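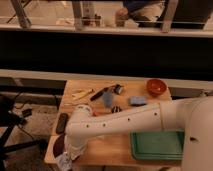

Sioned Griffiths wants it on record that she never liked the word "maintenance." It makes people think of oil cans, she told me, and she hasn't put a drop of oil on this arm since it arrived. What she does is mostly wiping, listening and tightening, and then writing down what she tightened.

The arm is called Udon (the white one with the long forearm, and yes, everybody in the building calls it that, including the people who sign for the parts). I'd come to ask her how you keep one machine going when it spends its life picking kitchen odds and ends off a wooden table – bowls, sponges, trays, that sort of thing – and I got a lot more than I'd planned for!

"Start at the base," she said. "People go straight to the gripper every time. If the base has shifted, everything you fix out at the far end is wrong by lunch."

So we started at the base. She checks the mounting bolts with a torque wrench and puts a stripe of paint marker across each one, so a bolt that has turned shows up as a broken line. Then she runs the arm through its slow routine with no load and stands next to it with her eyes shut. I tried it too. I heard a hum. She heard the elbow.

"There's a tick in it at the bottom of the bend," she said. "It was there in June. It isn't any worse, so I leave it alone and I write it down."

The log goes back to entry one, in a spiral notebook, and the night before my visit she'd made entry 301. I asked why it wasn't on a computer. It is, she said, Jabari Athumani types it all up, but the notebook can sit on the table while she works.

The gripper is the part that wears. She swaps the finger pads every 1000 cycles, and that number came out of an argument. Jabari wanted to run them until they slipped. Sioned let him try it with one set, and they got to 3487 before a bowl went on the floor.

"He was pretty pleased with that," she said. "But the grip had been getting sloppy long before, and we'd been blaming the software for it."

I wondered what goes wrong most often. Cables, she said right away. The one at the wrist gets twisted if someone sends the arm home the long way around, and she's replaced it twice. She now leaves more slack and checks the clip by hand each morning before power goes on.

And calibration? She does that last, after the pads, with a cup of tea going cold somewhere well away from the table. It takes her 100 touches on a metal block. "You could do it with fewer," she said. "Jabari does."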